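Boxes, boxes, boxes

Hello again from the packing end of the building! Since the last newsletter I've had a lot of mail about my plea for used cartons, and Baiba Priedītis gets the prize for dropping off 60 of them in one go (flattened and tied up with string, bless her).

My rule for reusing a box is pretty simple. Open all the flaps, look at the folds, and press on the corners with your thumb. A rough edge on a flap doesn't bother me one bit, tape covers that. A soft bottom does, and those go straight to recycling. I also like to work on something smooth, so the box slides around when I'm taping and I don't have to keep walking around it.
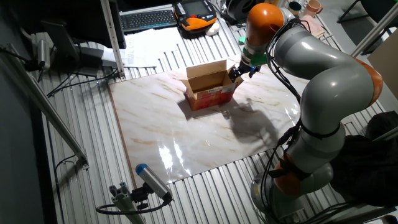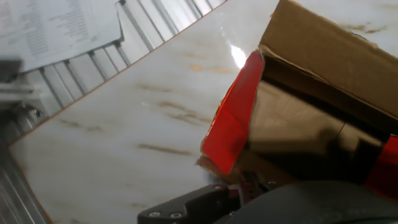 Open brown cardboard box on the marble-patterned board.

Old printing on the outside is fine too, but please cross out any old labels before you bring boxes in. Rūta Lukoševičius once had a parcel come back to her twice over that, all the way from Luditz!

We could still use small sizes through March, and paper for stuffing. Leave them by the side door any time before 6.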